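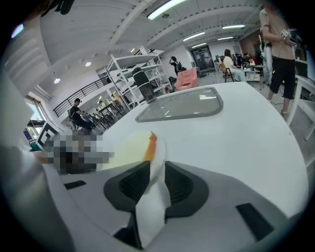 Fig. 1. Hand-held gripper in the open-plan room, black-and-white square marker on the left.

Does the background matter? Hand-held gripper demos in a busy room
Project report, second half of the module
Group: me and Janelle Tagle. Supervisor: Graham Sugden

1. What we were trying to find out

Short version. You can teach a robot arm a simple job by doing the job yourself with a hand-held gripper that has a camera on it. No arm needed while you record. You collect a pile of short episodes, work out where the gripper was at each moment from the video, and train a policy on it. Everyone who writes about it says the good thing is you can record anywhere. We wanted to check the "anywhere" bit.

Question as agreed with Graham in February: if all the demos are recorded in a room with other people in it, moving around, does the policy come out worse than one trained on demos recorded facing a plain wall?

Our guess at the start was yes, a lot worse. We were partly wrong, see section 5.

2. Setup

Place: the open-plan room at Skuvbridge, ceiling panels on. Room was in normal use for the busy condition and we didn't ask anyone to keep still or keep out of the way. For the plain condition we turned the table to face the end wall and put a white sheet over the shelf.

Tool: the department's hand-held gripper. Trigger closes the fingers, camera looks forward over the top of the body, so the gripper is always at the bottom of the picture and the world is above it. Handy, because the gripper stays in the same place in every frame and the policy learns fairly quickly to not care about it.

Markers: square fiducials. We used them to get a fixed reference for the workspace so episodes from different sessions could be lined up with each other. Lesson learned early on, if the marker tilts the whole episode tilts. More in section 4.

Software: Prirow for tracking and for cutting the recordings into episodes. Training scripts came from last year's group with changes by Janelle. All the changes are in the repo, the readme is mostly up to date.

Robot: the small arm in the teaching lab, which is called Ignacio on the booking sheet so that is what we call it here. Same fingers as the hand-held tool, same camera mount.

3. The task and how we recorded

Task: pick up a folded cloth from one side of the table, put it down in a tray on the other side. Cloth because it is soft and forgiving about grip position, and because a dropped cloth doesn't break. We did look at doing cups. Didn't have time.

Two conditions:
Plain: facing the wall, nobody behind the table.
Busy: facing into the room.

One person holds the tool, the other starts and stops the recording and resets the cloth. Swap when your wrist goes. It does go. The tool isn't heavy but you hold it out in front of you the whole time and by late afternoon the demos get noticeably sloppier. We should have logged who was holding it for each episode and we only started doing that after the first few sessions, so operator effect is NOT controlled for in the early data. Sorry.

Rules we stuck to:
- start with the gripper above the table, marker in view
- wait for the light on the recorder, then move
- no correcting mid-air, if you miss then finish the motion and call it a fail
- do not talk to people while recording (you turn your head, then your arm follows)

We recorded over 1,000 episodes. Sounds like plenty. After filtering we kept 321.

4. Where the data went

This turned out to be the most interesting part so it gets its own section, even though it wasn't in the plan.

Most of what we threw away was thrown away by Prirow. It checks whether the tracked path is smooth and whether the marker was seen near the start, and if either check fails it drops the episode. We went back through the dropped ones by hand to see why. Took ages. Reasons in rough order of how often they came up:

a) Marker lost. Usually the marker had been knocked or was leaning so the camera saw it at too sharp an angle. Easy to fix and we didn't fix it soon enough. Later sessions we taped it to a block and checked it before every batch.

b) Fast wrist. If you twist quickly the picture smears and the tracker jumps. Much more common when we were tired, and more common for me than Janelle, she is just steadier.

c) Glossy surfaces. Anything shiny and curved near the tool picks up the ceiling lights, and the bright patch slides along as you move. The tracker treats it as a real point in the room that is travelling, and gets upset. We had not thought about this at all. It affected both conditions.

d) People moving. The one we expected to be first. It was behind all of the above. Somebody walking past far back takes up very little of the picture and there is plenty of ceiling, beams and light panels and so on, for the tracker to hold on to. It only went wrong when someone came close to the table and stopped there.

The ceiling point is worth repeating. In the plain condition the camera mostly saw wall, and a wall gives the tracker nearly nothing. So the plain condition actualy lost a bigger share of its episodes than the busy one. The room being messy was helping us.

To keep things fair we trained on the same number of episodes per condition, dropping the extra busy ones at random. That means not all of the 321 got used. We kept the spare ones for checking by eye.

5. Results on the arm

60 trials on Ignacio, split evenly between the policies. Cloth start position drawn from a list we made beforehand so neither of us could be kind to a favourite. Janelle ran the arm, I marked pass or fail without knowing which policy was loaded. Pass = cloth fully inside the tray and the gripper clear of it.

With the arm facing the wall: the two policies came out level. No difference we would want to argue for with this many trials.

With the arm facing the room: the busy policy carried on much as before. The plain one got clearly worse. It often reached for the cloth fine and then hesitated on the way across, at the point where the camera swings up and sees the most background. A couple of times it stopped dead over the middle of the table and we had to end the trial.

So for this task recording in a busy room didn't cost us anything we could measure, and recording against a wall cost us quite a bit as soon as the wall was gone. Graham says this fits with what people generally find about varied training data, fair enough, but we had written the opposite in our proposal.

6. Problems and things we would not trust

Small number of trials. One task, one cloth, one arm, one room. The busy policy was tested in the same room it was trained in, which is a big advantage, and a proper test would take the arm to a room neither policy has seen. We had asked for the Gokeck building for exactly this and the booking fell through.

Lighting was the same the whole time apart from the daylight from the window, which changed through the day and which we did not record. Could matter for (c) above.

My pass/fail marking: there were a few where one corner of the cloth was hanging over the tray edge. Called those fails. Janelle would have passed some of them. The video for every trial is in the folder if anyone wants to re-mark it.

Also the sheet over the shelf slipped in one plain session and we didnt notice until we watched it back. Those episodes are out.

7. If another group picks this up

Fix the marker down first. Before anything else.

Log the operator from episode one.

Run the Prirow check after every batch and not at the end of the week. We lost one whole afternoon of recording to a leaning marker and would have caught it after the first batch.

Get anything glossy off the table or put matt tape over it. We never did test how much difference the tape makes on its own, and that would be a decent small project by itself.

Book the second room early.

8. Who did what

Recording: both. Training code and running the arm: Janelle. Filtering, going through the dropped episodes, marking, most of this write up: me. Graham read the method section and told us to cut the literature review, which is now an appendix in the repo.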